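3.2 Linking alternate versions of the same title

Film catalogs seldom agree on what counts as one work. A feature trimmed for television, reissued under a second title, or padded with extra footage for a foreign market may be held as one record in one database and as two in another. We follow Nieto in treating a version as any release whose running content differs from the first public showing, whatever its title.

Candidate pairs were drawn from the Birix catalog by matching on director, lead cast and production year, with a tolerance of 2 years on the last field. This gave 871 pairs. Remakes and sequels were removed by hand, as were pairs in which one record was an empty stub. Each remaining pair was scored by the Jasard matcher, which compares cast order, character names and plot summary text. Running time was left out of the score – cuts change it by design.
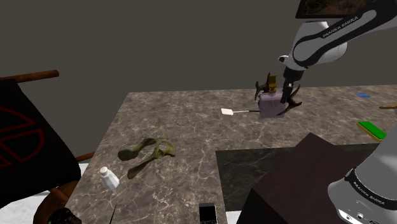 Figure 4. Simulated countertop setting with a Franka Emika arm.

Two annotators, Valdovinos and Brennan, then judged every pair the matcher had placed above the threshold. They worked from printed credits, trade reviews and, where a copy could be found, the films themselves. Disagreements went to a third reader. Most of them concerned television films assembled from two episodes of a series, where the episodes already had records of their own. We kept these as a separate class and did not merge them.

The matcher did worst on titles with few credited players. Character names were often missing from one of the two records, and in such cases the score rested almost wholly on the plot summary. Summaries copied from one record to the other raised the score without adding evidence. We therefore discounted any run of 10 or more identical words, a rule first used in the Doherty study of serials.

Accepted pairs were stored as links between records, with the earlier release marked as the parent. Both records keep their own titles, dates and credits. User ratings were not pooled, and their treatment is taken up in Section 5.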